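Clindau Household Sets - README

Version notes and data card for the collection "Tools and Sports, Tabletop". Maintained by Faustino Zepeda.

Summary

Clindau is a collection of short recordings of everyday objects being sorted, packed and put away on a table. This part covers hand tools in a moulded case and small sports items. There are 779 recordings in this part, divided into 6 groups by task. The other parts (kitchen, stationery, laundry) have their own README files and are not described in this one.

Contents

recordings/ - one folder per recording, numbered from 0001
labels/ - task label, start state and end state for each recording, as plain CSV
objects.csv - the object list, with a short name, a long name and a colour for each item
splits/ - train and test lists
CHANGES.txt - what was altered between releases

Tasks

tool_return - put a named tool back into its place in the case
tool_fetch - take a named tool out and set it down on the board
case_tidy - straighten tools that are lying across their slots
sport_line - place the sports items in a row at the back of the table
sport_swap - exchange the positions of two sports items
mixed - tools and sports items on the table together, any of the above

The mixed group is the largest, at 310 recordings. Each of the other groups has fewer, and sport_swap is the smallest because it was added late.

Objects

Tools are listed under their usual British names. The tape measure is "tape_measure" and the roll of sticky tape is "tape_roll". Please keep these apart. In the first release both were called "tape", and anyone still using those labels should download the new ones.

Boxing gloves and focus mitts are separate classes. A focus mitt is the flat pad a trainer holds up, and it was marked as a glove in some of the Darko recordings. These have been corrected.

Screwdrivers are labelled as one class. We tried numbering them by size, but two people labelling the same recording rarely agreed, so the size column in objects.csv is blank for all of them.

An empty recess in the case is recorded in the start state as "slot_free", whatever its shape. It doesn't tell you which item belongs there.

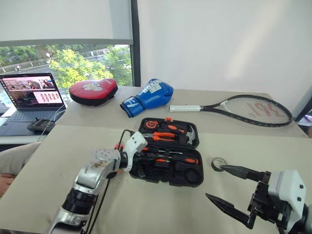 Mixed group: open tool case and tape roll, with a boxing glove and a focus mitt in the row behind.

Setting

Recordings were made at two sites, Woltlow and Zuvside, with a smaller batch from Darko. The site is given in the second column of the labels file. Table height was not written down at Darko and is missing for that batch.

Known problems

- Black tools on the black case are hard to outline. Treat masks for these as rough.
- Up to 100 recordings have an end state that was filled in from the last few seconds only. They carry the flag "end_short".
- "Left" and "right" in the task text are always from the viewer's side. A few early Woltlow labels had this the wrong way round and may not all have been found.
- Four folders at the end of the Zuvside batch have no label file. Skip them.

Use

Free for teaching and research. Keep this README with any copy you pass on, and give the release number if you publish results. Corrections to labels are welcome - send the folder number and the line as it should read to Faustino Zepeda. The next release is planned for December and will include the missing Zuvside labels.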